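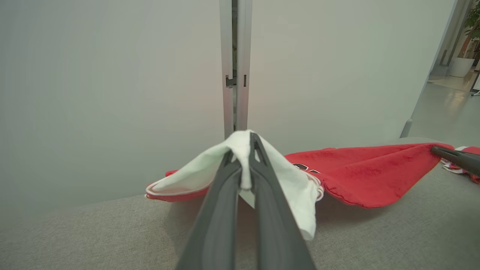 Software corner - what the folding team has been up to

Quick one this month, we're all behind on everything. Benjamín Ledesma has the long version if you want it, grab him by the kettle.

Big news first. The new grasp planner is in. Merged last week, after sitting on a branch since May getting more and more out of date. It's called Mavley (don't ask, the naming spreadsheet was down to the last few). It replaces the old pick-point script, the one with all the hand-tuned numbers in it. Those numbers are gone. If you had a favourite one, sorry.

What Mavley does: takes the wrist view, looks for places where cloth could be pinched and lifted, scores them, hands the best 9 to the motion side. Motion side throws out anything the arm can't reach or that would put the two arms in each other's way. Whatever is left on top gets tried. Old script only ever gave one point, and if that one was no good the whole run stopped and someone had to walk over.

Clothes are still horrible. A shirt lying flat is fine. A shirt half under another bit of itself, different story. Two colours helps, white on red is about as kind as it gets, the edge is right there. White on white we still lose. Piping is a funny case - the planner loves piping, sees a nice clean line and wants to grab it, when quite often the line is nowhere near a useful place to lift. Same with printed letters, which it used to read as folds. Benjamín added a check for that: a real fold has a change in height, print doesn't. Simple. Took him far too long, his words.

Numbers, for those who like them. 559 logged picks went through the replay tool, old planner against new. Full table is on the wiki page, please read the notes underneath before quoting it at anyone. Short version: better on jerseys and T-shirts, level on towels, slightly worse on socks. We think the socks thing is a threshold and not anything deep. Ko is where the fix will land, once we agree what the fix is.

Two arms

The other half of the work. Deltow is the piece that decides which arm goes when. Up to now it has been very polite: left moves, right waits, right moves, left waits. Safe, slow, dull to watch. The new version lets both move at once as long as the space each one needs doesn't overlap, and it checks again all the way through the move instead of just at the start.

Known problem: when one arm is holding a peak of cloth up, Deltow only counts the arm. Not the cloth. So the second arm can plan a path straight through whatever is hanging down. We now draw a rough cone under the pinch point and treat it as a thing to avoid. The cone is too big. It's too big on purpose for now, and it will make some perfectly good moves get refused. If you see "no path, held item" in the log that's what it is, please don't open another ticket, we have 7.

Also changed the speed near the table. Fingers slow down for the last 25 millimetres before contact. Used to be set per garment in a config file which everbody forgot to update. Now it's one number for everything. Much calmer.

Tooling odds and ends

- Replay viewer scrubs backwards now. Finally.
- Both wrist views are lined up by time in the viewer. They were drifting apart on long recordings, and a fair few "late grasp" reports were just the viewer being wrong. If you filed one, have another look before chasing it.
- Labels: you can mark a pick as "got two layers" seperately from "missed". Please use it. Two layers is the most common way we fail and until now it was all going in the same bucket.
- Logs rotate. Disk was full again. You know who you are.
- Govuten users: the old import still works but prints a very shouty warning. It goes away in the release after next, so move over when you get a minute.

Next up

Socks, see above. Then regrasping: pick something up, look at it, decide the grip is rubbish, put it down and go again from a better spot. At the moment the planner commits and hopes. The bit we haven't settled is how it should decide a grip is bad. Benjamín wants to compare the shape of the hanging cloth with what was expected before the lift. There's another camp that wants to use finger opening alone, much cheaper, probably good enough for thick stuff and no use for thin. Likely both in the end. Opinions welcome on the thread, ideally short ones.

Planner review is in the usual slot, bring logs of anything weird. And if you're pulling main, rebuild the messages package first or nothing will talk to anything.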